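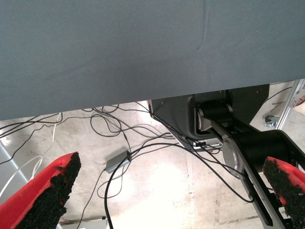 What can visitors expect to see at an open day in the robot workshop? They can expect to see the arms at the bench, worked by the same staff who use them the rest of the year, with time set aside for questions.

August — open day at Westska

I attended the open day at the Westska workshop on behalf of the training office and am recording my impressions while they are fresh. The doors opened at 3, and our party of 16 was received by Nobuhle Motaung, who manages the site. The building dates from 1910 and was formerly a grain store. It remains a cold place, even in summer clothes and good company.

Ms. Motaung gave a short welcome and then handed us to Dumisani Nel for the first demonstration, which concerned the gripper fingers. He explained that the shape of the finger matters less to him than the surface of the pad, and that the staff had argued at length over which coarseness to adopt. Refilwe Masilela asked how often a pad must be replaced. Mr. Nel replied that it depends on the parts handled, and promised to send the maintenance sheet.

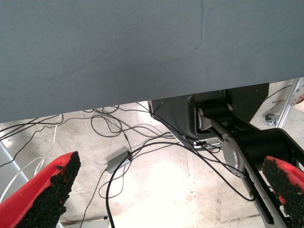 Gripper fingers with black textured pads, Westska workshop.

There was a pause for tea, during which I spoke with Themba Modise about the Gurnar course. He would like our second-year students to spend a full week at the workshop next term. I said that I would put the request to the office, and that transport would be the difficulty. The budget line stands at 2000 and has already been drawn on for the Shezi visit.

The second demonstration dealt with small mechanical parts, gears in particular. Nokuthula Visser led it and spoke clearly, with very little jargon. Her main subject was the view from the wrist camera and what the operator learns from it when the gripper is close to the work. I found this the more useful of the two sessions — several of our party stayed behind to ask about mounting and cable length, and I took two pages of notes.

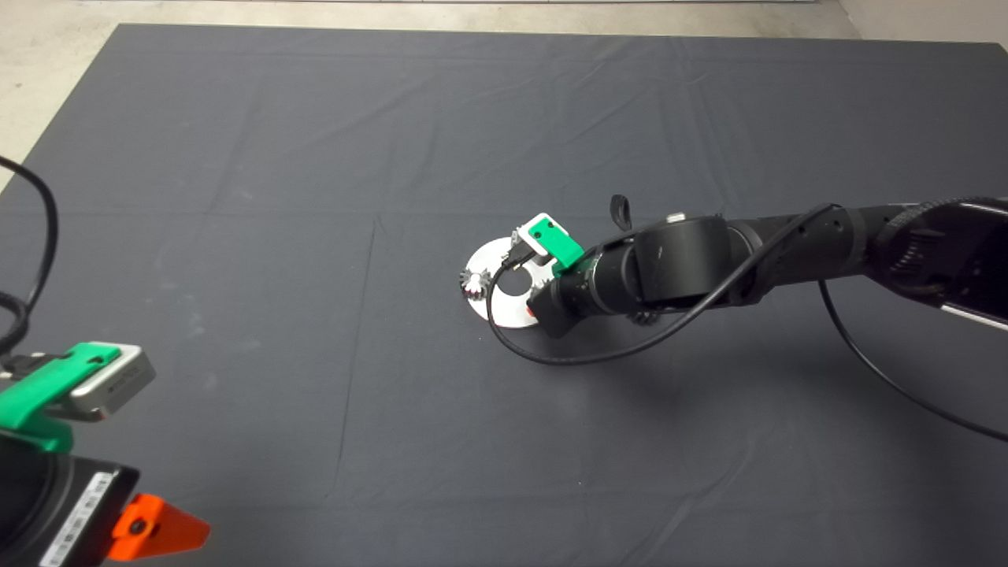

Arm with wrist camera on a green mount, beside a white disc and gears.

The Oken people had been expected but sent their regrets by telephone. We signed the visitors' book and left by the side door.

To be done: write to Ms. Motaung with the thanks of the office; obtain the maintenance sheet from Mr. Nel; raise Mr. Modise's request at the next staff meeting; return the borrowed umbrella.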